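Ranora puts the "smart home saves money" claim to the test, and is not convinced

2025-09-03

Ranora, the household spending advice group based in Hargate, today publishes its review of home energy gadgets sold on the promise of lower bills. The review looked at plug-in power savers, app-run heating controls, draught kits and radiator boosters, and compared the claims on the packaging with the meter readings of the homes that used them. The group's view is that most buyers would be better off keeping their money in their pockets until sellers can show their working.

The review followed 31 households in Hargate and Turton through one full heating season, ending before the last readings were taken in July. Each household kept a plain written log of when the heating was on, who was at home and what had been bought or changed. Meter readings were taken weekly by the householders themselves, and checked against their supplier's bills.

Ranora says the results give little support to the loudest claims. The plug-in power savers, sold as a way of "smoothing" household electricity, made no difference that could be told apart from normal ups and downs. Households which had been promised savings of a third were particularly annoyed, and several had already tried to return the devices before the review was over. Refunds were slow. In two cases the seller's web address had stopped working by the time the complaint was sent.

App-run heating controls did better, though not by as much as the adverts suggest. Homes that were empty for most of the working day saw some benefit. Homes with somebody in all day saw almost none, and a few used more gas than before because it had become so easy to turn the heating up from the sofa. One household ran its hot water all night for weeks after an update reset the timer. The app did not mention this.

Commenting on the findings, a spokesperson for Ranora said:

"We keep hearing that the next box on the wall will pay for itself. Pay for itself when? We asked eleven sellers that question in writing and most of them sent us a brochure. If a company knows how much its product saves, it can say so, say in what kind of house, and say who measured it. We would like to see that before anyone hands over 219 pounds in the middle of a cold snap."

The figure of 219 pounds is the highest price paid for a single device by any household in the review. The device in question was a heating controller, and its owner has since gone back to the dial in the hall.

Ranora also questions the way savings are worked out in advertising. Many claims compare a home using the product with a home where the heating is never turned down at all, day or night. Few people live like that. Others quote a saving for "up to" a certain amount, and give no hint of what an ordinary buyer might expect. The group found claims that mixed up gas and electricity, claims that left out the monthly fee for the app, and one that counted the same saving twice under different names.
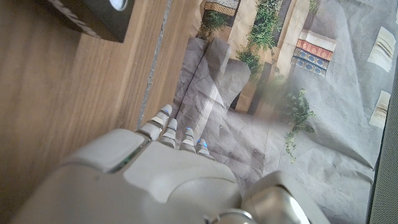
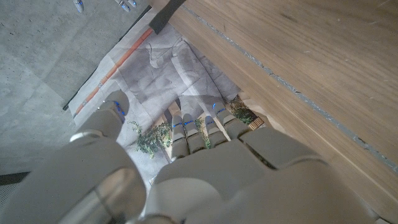
Both pictures: a robotic hand with jointed fingers. Free to use with this release.

The cheapest measures came out best. Draught strips around doors, a thick curtain and a lower setting on the boiler were all tried by households in the review, and the people who fitted them were generally pleased. Ranora is careful about this too. The winter was a mild one, the number of homes is small, and people who agree to keep a log tend to become more careful with their heating whether or not they have bought anything. The group has set out these limits in the first pages of the review and asks that they be reported along with the results.

Support for the work came from the Krasniqi Fund, which paid for printing and postage and had no say in what was tested or written. No maker or seller of energy products gave money or free samples. All devices were bought at the full price from ordinary shops and websites.

Ranora is calling for three changes. Sellers should state the kind of home a saving was measured in. Monthly fees should be shown next to the price, in type of the same size. And any product sold on its savings should come with a return period long enough to cover at least one full bill. The group wrote to trade bodies with these points before publication. It has had polite replies and no promises, and does not expect much to change before the winter sales begin.

Residents who have bought a device that did not do what it said are asked to send in a copy of the advert, the receipt and two bills, one from before and one from after. Stories without paperwork are welcome but cannot be counted.

Notes to editors

The full review, "Pay for Itself When?", is free to read at the Ranora office in Hargate and at Turton Library. Paper copies can be posted on request.

Savings figures in the review are given per household and have not been scaled up to the town or the country. Please do not do so.

Interviews can be arranged through the Ranora press desk, extension 2264.

Ends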